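Vidmar Countertop Soap Pump, Model 69

Home > Kitchen & Bath > Dispensers > Vidmar

The Vidmar 69 is a deck-mounted soap pump for kitchen and utility sinks. It fits any standard pre-drilled sink hole and can be used with hand soap, dish soap or unthickened lotion. The bottle sits under the counter and fills from the top, so you do not need to crawl into the cabinet to refill it.

The pump head lifts straight out. Pour soap into the opening, put the head back and press a few times until it flows. The head turns a full circle and can be left pointing away from the bowl when it is not in use.

Finishes: matte white, matte black, brushed nickel. The matte finishes are powder coated and should be wiped with a soft cloth and plain water. Do not use bleach, scouring powder or steel wool on any finish. Brushed nickel can be cleaned with a mild vinegar solution if there is lime on it, but rinse it right away.

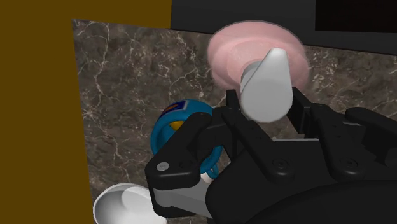
Dovine, 05/11/2022

The spring and valve in the Model 69 were changed this year. The new valve is rated for 4,000 presses between cleanings and works better with thick dish soap. Pumps made before January have the old valve, which is still sold as a spare part. The two are not interchangeable. Check the letter stamped under the collar before ordering: F is the old valve, G is the new one.

What is in the box
Pump head and collar
Bottle with threaded neck
Dip tube
2 rubber washers
Mounting nut
Instruction sheet

Installation
Place one washer under the collar and set the collar in the hole. Slide the second washer up from below, then tighten the mounting nut by hand. A wrench can crack the nut. Screw the bottle onto the neck, trim the dip tube if it touches the bottom of the bottle, and drop in the pump head. On stone counters thicker than 2 inches you will need the Flavus extension neck, sold separately.

If the pump stops working
Most trouble comes from dried soap in the valve. Take out the head and stand the tube in a cup of warm water for an hour, then pump clean water through it. If it still sticks, replace the valve. Foaming soap will not work in this model. For foaming soap see the Vidmar Ostska, which uses the same collar and bottle.

Warranty
7 years on the collar and bottle, 2 years on the pump head and valve. Finish wear from abrasive cleaners is not covered. Keep your receipt. Claims need the receipt and the letter from under the collar.

Orders and parts
Orders placed before noon ship the same working day. Spare washers and nuts are sold in pairs. For trade orders or to match a finish to an older faucet, write to Zachary Turcotte at the parts desk and include the model name of the faucet and the year it was bought.

Related items: Flavus extension neck, Vidmar Ostska foaming pump, replacement valve G, replacement valve F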